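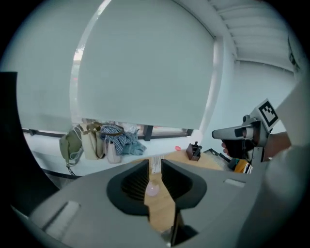

Does Wood Really Come From the Ground?

Ask a grown-up where a tree gets the stuff it is made of, and you will probably hear "from the soil." It sounds right. Trees stand in soil. Their roots go down into it. So the tree must be eating the dirt, bit by bit, and turning it into trunk.

Don't believe it just yet. When somebody tells you something that sounds right, a good thing to ask is, "What else would have to be true?"

If a tree ate soil, there would have to be a hole. Think of a big oak. It can weigh more than a truck. If all of that came out of the ground, the oak should be standing at the bottom of a pit. Go and look at one. The ground around an old tree is usually flat, and sometimes it's even a little higher, where the roots push up.

Testing it with a pot

A class at Hollis School wanted to check this for themselves. They dried a batch of potting soil, weighed it, and put it in a big tub with one small sunflower seed. Then they watered it for 90 days and added nothing else.

At the end they pulled the plant out, shook every crumb of dirt off the roots, and dried the plant and the soil separately. Drying matters a lot, as a fresh plant is mostly water and water would mess up the answer. The dried sunflower weighed 136 grams. The soil had lost so little that their kitchen scale could hardly tell the difference.

So where did 136 grams of dry plant come from?

You might say water. That is a fair guess, and people believed it for a long time. But they had dried the plant, so the plain water was gone. Some of the water does get used up and built into the plant, but burn a piece of dry wood and you get something black. That black stuff is mostly carbon, and there is no carbon in pure water.

Look up

The carbon comes from the air. Air has a gas in it called carbon dioxide. You breathe some out every time you talk. Leaves have tiny openings, much too small to see, and the gas drifts in through them. Inside the leaf, the plant uses sunlight to join carbon dioxide with water and make sugar. Then it hooks lots of sugars together in long chains. The chains are called cellulose, and they are a big part of what wood is made of.

It does sound like a trick — how can a hard table be made out of air? But air is real stuff and it has weight. A tree just has a lot of leaves and plenty of years.

Is soil good for anything, then?

Yes. Plants need small amounts of minerals from it, a bit like you need vitamins. Without them a plant turns yellow and stops growing. When wood burns, the gray ash left over is mostly those minerals. Compare a handful of ash with the log it came from and you will see how small a share the soil gave.

Watch out for labels too. "Plant food" is a funny name for what is in the bottle. It holds minerals. The plant makes its own food, in its leaves.

Should you believe this page?

Not just because it's written down. Weigh a pot yourself. And remember that one sunflower is only one sunflower, so try a few.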